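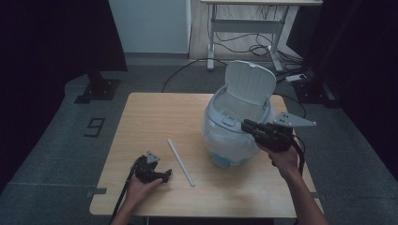
Ticket 409 - Grarnitz bin task, left wrist track drops out
Opened by Reece Cropper, 6th May. The policy trained on 400 hand-held demos misses the pick far more than the January one did. Replaying the logs, the left gripper pose jumps whenever the left wrist view is mostly bare wood. The head view holds up fine, with the stick lying clear of the open container and the lid upright behind it.

Huệ Ông: Could be calibration. Can you rerun Laur on 10 of the bad episodes with the old offsets?

Reece: Done. Same jumps, so I've ruled out the offsets.

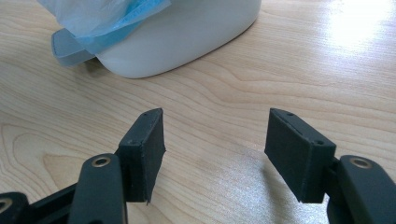

Huệ: Then I'd look at feature matching. Laur needs fixed texture, and glare on the varnish at upper right washes out the grain. The light-blue plastic bag is a poor anchor too - it creases and can shift between views.

Reece: Masking glare and bag, then re-solving. Leanne Haslam to check the colour threshold. Status: open.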